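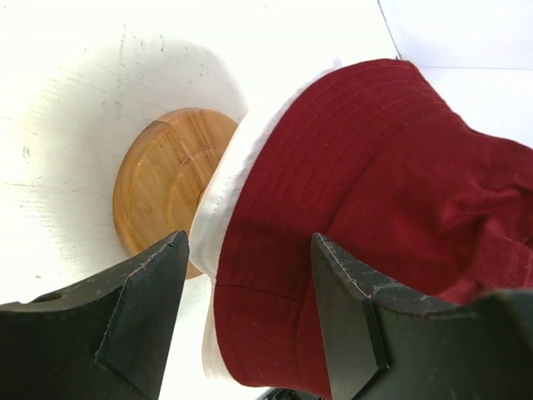

Can a machine tidy up yet?

letari_shop
Been working on hats for the coat rack test and I'm kind of thrilled. Soft stuff used to be hopeless! A bucket hat has that floppy brim, a lining, a crown that folds wherever it wants, and the gripper only has two fingers to deal with all of it. We've logged 186 tries so far and I'd say chores are closer than people think.

Neten2000
Love it, but a hat on a white table is the easy version. My hallway has boots, leashes and a kid's backpack on top of the hat.

letari_shop
Fair! There's a little wooden disc right up against the lining, though, and telling the two apart from a wrist camera is harder than it sounds.

pirzada
Disagree with Neten. Clutter is mostly a vision problem and that's moving fast. Cloth is the hard part. I'd pay 900 bucks tomorrow for an arm that only did laundry.

Neten2000
You'd pay 900 and then refold everything yourself lol

starnlow
On our shop floor I'd settle for putting rags in the bin. What's your time per hat?

letari_shop
Slow, 2 minutes on a good try. Going to run socks next, will post in May.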